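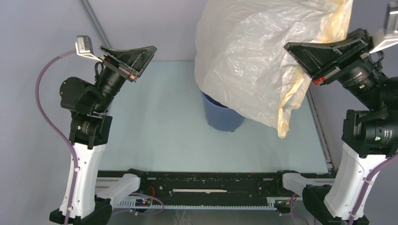
I went in thinking two arms would be twice as useful as one. After most of June in the shared shop at Plestudby, I would put it closer to one and a quarter, and the quarter is generous.

The job I picked was putting a liner in a trash bin. I chose it because it annoys me at home and because every demo video I've watched folds a T-shirt, which tells me somebody has practiced T-shirts. A bag is worse. It has no shape of its own, you can half see through it, and the mouth closes up again the second you let go of it.

The two arms share one rail along the near side of the table, so in theory they can shift sideways and split the work. The rail was sold to me as the clever part. I'm not convinced. Most of my lost evenings went into it – the first set of brackets flexed, the second set fit but put the bases slightly out of line with each other, and I reprinted one of them again last week. If I were starting over I'd bolt both bases down, get the grasping to work, and only then ask if anything needs to slide.

Then there are the wrist cameras. The Nilex forum swears by them, and they do help when the jaw is close to something with an edge. With white film all they report is more white film. I tried a side lamp at 9 p.m. with the overheads off and got better results, so now I have a bag-lining robot that works best in the dark.

Results so far, for the people who keep asking. I ran 40 attempts with the same bin in the same spot. In 2 of them the liner ended up over the rim all the way round. In a good many of the others one arm had a decent pinch and the other closed on air, and the software (Worku, the free version) logged the grasp as a success anyway. I don't trust that log anymore and I keep a paper tally.

Parts are at 457 dollars over what I planned, mostly cables and the second round of motors. I have 2,868 frames saved and I'm not sure how many are worth keeping.

Someone from the Graditz group told me it just needs more data. Maybe. I've heard that about every project that didn't work – I'd like to see the pinch fixed first. Next up is a stiffer bag, which feels like cheating, and a strip of dark tape around the mouth so the cameras have something to find.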